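Subject: Re: [cables] Which leads are worth keeping?
From: Thandeka Mofokeng
Date: Jun 27, 2021

Hello all,

Replying to Birutė's message, which I have left in below because a few people joined the list after she sent it.

Birutė Ozoliņš wrote:
> I have inherited a box of leads from the old Naidoo workshop and
> would like to get it down to something I can lift. There must be
> over 50 in there, nearly all black and nearly all USB. Does anyone
> have a method for sorting them? I am also unsure how to store the
> ones I keep. At present they are wound round my hand and held with
> elastic bands, and they come out in a knot. Last question: is there
> any sense in keeping the very thin ones?
>
> Birutė

I did the same job in February with two drawers and a carrier bag, so I can tell you what I did. It took an afternoon, and I would do most of it the same way again.

Start with a clear, pale table. I tried it first on a brown rug and kept losing the ends. Take all the bands and ties off and let each lead lie slack before you decide anything about it. If it has been wound tightly for years it will want to spring back, and leaving it overnight helps. You can then see both ends and run the whole length through your fingers. Feel for flat spots, splits and any place where the outer sleeve has pulled away from the plug.
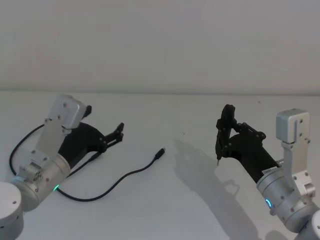
Thin black USB cable lying loose on a white table, plug end to the right.

A wide bend like the one in that curve is what you want. It is the tight bends close to the plug that do the harm, in my experience, and elastic bands make those worse. They also go sticky in a warm cupboard. I threw all mine out and bought a roll of Plollow hook-and-loop tape, which you cut to length with scissors.

For sorting, I went by the plug first and the length second. Anything with a bent or rusty plug went straight in the recycling bag. The rest I tried one at a time on the same device, with a strip of masking tape on each that passed. Write on the tape what it is for, if you know. I ended up keeping 12 and I have not missed the others.

For storing, don't wind them round your hand. Make loose loops about as wide as a saucer, turning the lead slightly between finger and thumb as each loop goes on, so that it lies flat. One piece of tape is enough. I keep them in a shallow Rurnetti tray with dividers, one lead to a section for the long ones and two or three for the short. A shoebox with card partitions would do as well.

On the thin ones, I kept 3. They take up next to no room and are handy for a bedside lamp or a small speaker. Some of mine would charge a thing but not move files, and you can't tell that from the outside, so test for both and write it on the tape. I would not use one with a damaged sleeve for anything.

The Cenness Road tip takes small electricals and leads together, in the cage to the left of the gate. Ours was full last weekend, so ring before you load the car.

Birutė, if you come across a long printer lead with the square end, I could use one.

Regards,
Thandeka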